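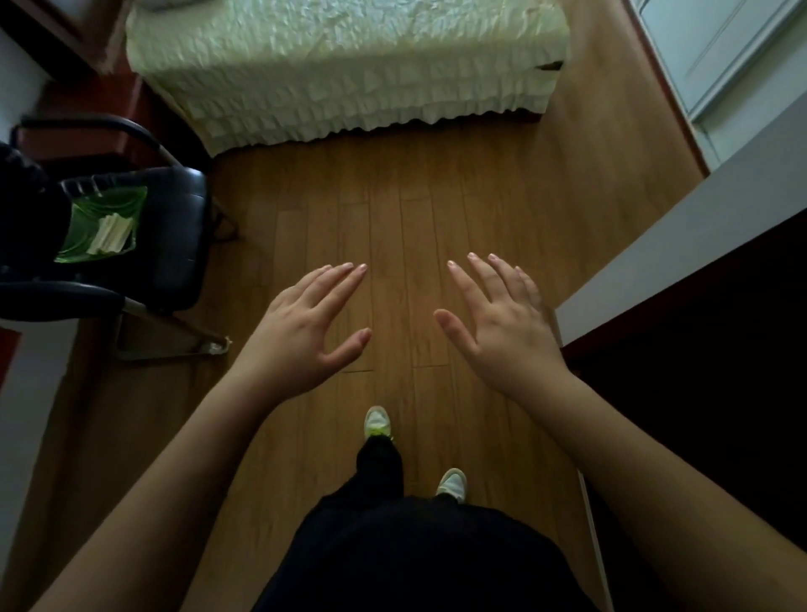 4. Checking the floor around the bed

Do this section after the bed frame is assembled and the mattress is on, and before you fit the felt strips in section 5. The instructions apply to the Cadineo bed on any plank floor, finished or oiled. For tile or carpet, go to section 6.

You will need:
Soft broom or vacuum with a bare-floor head
Two cotton cloths
Jemeck floor cleaner, or any cleaner marked safe for wood
Tape measure

4.1 Clearing the floor

1. Pick up rugs, cables, shoes and bags from the walking side of the bed. Leave at least 60 cm clear from the side rail to the nearest furniture.

2. Fold the bedspread up onto the mattress if it hangs to the floor. A crinkled or textured spread holds grit along the hem, so shake it out in another room first.

3. Sweep or vacuum along the length of the boards. Go over the seams twice. Short end joints collect more dust than the long seams and are easy to miss.

4. Wipe with a damp cloth, then a dry one. Do not pour cleaner on the floor.

CAUTION: Never use a steam mop on a plank floor. Steam gets into the seams and can lift the board edges.

4.2 Checking the boards

1. Stand at the far end of the room, facing the bed, in flat shoes with a rubber sole. Socks slide on a glossy finish.

2. Walk slowly toward the bed, placing one foot ahead of the other along the same board. Keep your hands free and out in front of you. Feel for any board that dips or clicks.

3. Mark each loose board with a small piece of painter's tape at its nearest end joint.

4. Repeat along the next boards until you have covered the width of the bed.

5. Measure the height difference at each taped joint. Up to 2 mm is acceptable. If it is more than that, have the board refastened before you go on.

NOTE: Boards that creak but do not move need no work. Wood floors get noisier in dry weather — check again in November if you heat the room over winter.

4.3 Moving the bed

The bed must be lifted by two people. Do not drag it, even a short way.

1. Take off the mattress and stand it against a wall.

2. Lift by the side rails, one person at each end. The headboard is not a handle.

3. Set the legs down on the middle of a board, away from the seams wherever the room allows.

4. Put the mattress back and sit on each side. If the frame rocks, turn the leveling foot on the high leg by a quarter turn and try again.

CAUTION: Keep fingers out from under the rails when you lower the frame.

4.4 Upkeep

Check the leveling feet every 12 months. Wipe up spills right away, and replace the felt strips when they look flat or shiny. Stovero strips in the wide size fit all legs except the center support, which takes the round pad from the parts bag.

Go on to section 5, Fitting the felt strips.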